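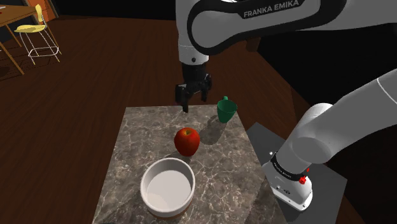

Does the time of day at which a household survey is conducted change what people report about their meals? In the Kerkimbridge sample it did, and the difference was largest for food eaten between meals.

4.2 Timing of the interview

Of the 2,000 households invited to take part, 1,952 returned the first questionnaire and 1,392 completed the full set of interviews. Interviews were assigned to a morning or an evening slot by the field office in Tidinitz. Households could ask for a change of slot, and 200 did so. These households are kept in their original group in all of the results below.

Respondents interviewed in the evening listed more snacks for the same day than those interviewed in the morning listed for the day before. Fresh fruit and hot drinks account for most of the gap (Figure 3 shows common tabletop items, including an apple and a mug). Reports of main meals were nearly the same in both groups - a result in line with the earlier pilot in Inthanon, where only main meals and bread were recorded.

We considered whether household size could explain the pattern. Larger households were slightly more likely to ask for an evening slot, but the gap remained when they were left out. Interviewer experience had no clear effect.

Figure 3. Apple, mug and bowl on a square table, computer rendering.

The Siltura food diary, used in the second stage, asks for entries at the time of eating and should be less open to this problem. Its results are reported in Section 4.3.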